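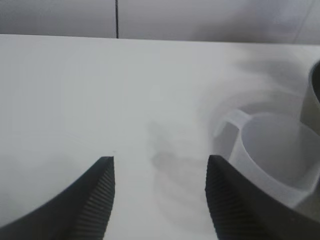
2024-10-23
By Elisa Sorrentino

Automation at Civorwood

Civorwood is a tableware sorting and packing workshop in the town of Storosach, known in the district for bringing robot arms onto its packing benches in August 2017, at a time when most shops of its size still did everything by hand. It handles cups, jugs and small containers for the Huvard line, and had 31 people on its floor when the first arm arrived.

The arms took over the lifting and setting down of single pieces, a job that long-time packers remember mostly for what it did to their wrists. Their two-fingered grippers have ribbed pads on the inner faces, and cups with handles were for a good while the hardest thing to teach them (a looped handle can be approached from so many sides!). Much of that patient teaching was done by packers who had moved over from the benches.

Osvaldo Marino, the floor lead through those years, kept a handwritten log of every dropped cup, 438 in the first season, and it is still used in training. Seventeen workers have since qualified as arm tenders on the Luo course, at a higher rate of pay. Others missed the old talk across the bench, and a shared morning break was brought back at their request.

Contact the editors | © 2024 Storosach Work Encyclopedia | Back to top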